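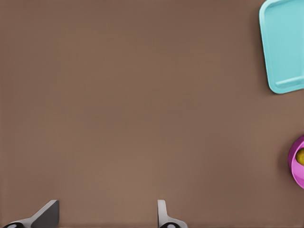
Ticket: Recorded teachings skip during the long silent periods
Product: Plodetti retreat audio player, version 3
Opened by: Yee-man Chu
Status: Solved, left open for comments

First message

Hello. I take care of the audio library for our meditation center. We have 100 recorded talks and guided sittings, most of them by our old teacher, and the guests listen to them in their rooms during the summer retreat. I have a problem with the guided sittings only. The talks are fine.

In a guided sitting the teacher speaks for a few minutes, then there is a long silence, then a bell. With the new version the player jumps over the silence. The bell comes directly after the last word of the instruction. One guest told me she sat down, heard "now rest the attention on the breath," and the bell rang at once. She thought it was a teaching.

What I already tried:
Restarted the player. No change.
Downloaded the file again. No change.
Played the same file on my own computer with another program. There the silence is complete, so the file is good.
Changed the speed from normal to slow and back. No change.

I use a Solteck tablet with the wired headphones. The chanting recordings play correctly, but in them there is almost no silence.

Reply from Plodetti support

Thank you for the clear report. Please open Settings, then Playback, and tell us if "Shorten pauses" is on. It is made for lectures. Please also tell us if you imported the recordings by hand or from the Chuang library tool.

Yee-man Chu

I imported them with the Chuang tool in May. "Shorten pauses" is off. I turned it on and off again to be sure, and closed the player between. The silence is still missing.

One more thing I noticed. Two of the guided sittings play correctly. Both are in the folder "Evening." The others are in the folder "Talks and Instructions," as our former librarian arranged them.

Plodetti support

That is useful. The Chuang tool gives each folder a type, and a folder with "Talks" in the name becomes type Speech. In version 3 the type Speech has its own pause setting, and it is stronger than the general one. Please hold your finger on the folder name, choose Folder type, and set it to Music or Practice. Then remove the stored copies and let the player build them again.

Yee-man Chu

I made a new folder with the name "Guided Sittings," type Practice, and moved the files there. Before removing the stored copies it was still wrong - after removing them it is correct. I listened to one sitting from beginning to end, and the silence has its full length.

Small remark: the list now sorts by title and I lost the order of the retreat days. I can repair this by hand.

Plodetti support

You can choose Sort, then Manual, and the player will keep your order. We have asked the developers to show the folder pause setting on the main Playback page. I will leave the ticket open in case the tablets of your guests behave differently.

Yee-man Chu

Checked on two other tablets, same steps, both correct. The order is also repaired. Thank you for your patience with my questions.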